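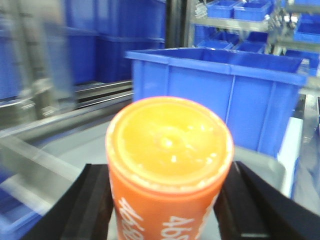
An orange container with a round yellow top. The blue crate behind it has upright ribs on its front.

Why Do Plastic Crates Have Ribs?

A rib is a thin raised strip of plastic. Many storage crates have ribs on their outer walls, and they do a job. A flat sheet of plastic bends easily. A sheet with ribs is harder to bend, although it weighs only a little more.

You can test this with paper. Lay a flat sheet across two books set 8 inches apart. Put a coin in the middle, and the sheet sags. Now fold the sheet back and forth like a fan, with the folds running from one book to the other. Put the coin back. The folded sheet holds it, and will probably hold several more. Folds and ribs work in a similar way — both add depth to something thin.

The lip
The lip is the part that sticks out around the top edge of a crate. An open box is weakest at the top, where nothing joins one wall to the next except the corners. A thick lip stiffens that edge. It also gives fingers a place to grip.

Round containers
A round container has no flat walls. When you squeeze it evenly, the push spreads around the whole curve. A flat wall bends in the middle first.

Round shapes do waste space in a crate. Set four round containers in a square and look down from above. There is a gap in the center that none of them can fill. Boxes with 90-degree corners leave no gap.

How crates are made
Plastic pellets are melted and pushed into a steel mold under high pressure. The ribs and the lip are part of the mold, so the crate comes out in one piece. One mold may make more than 1000 crates.

Words to know
Rib: a raised strip that stiffens a wall.
Mold: a hollow shape that gives melted plastic its form.

Text: Muthoni Simiyu. Checked by Erasto Kaijage.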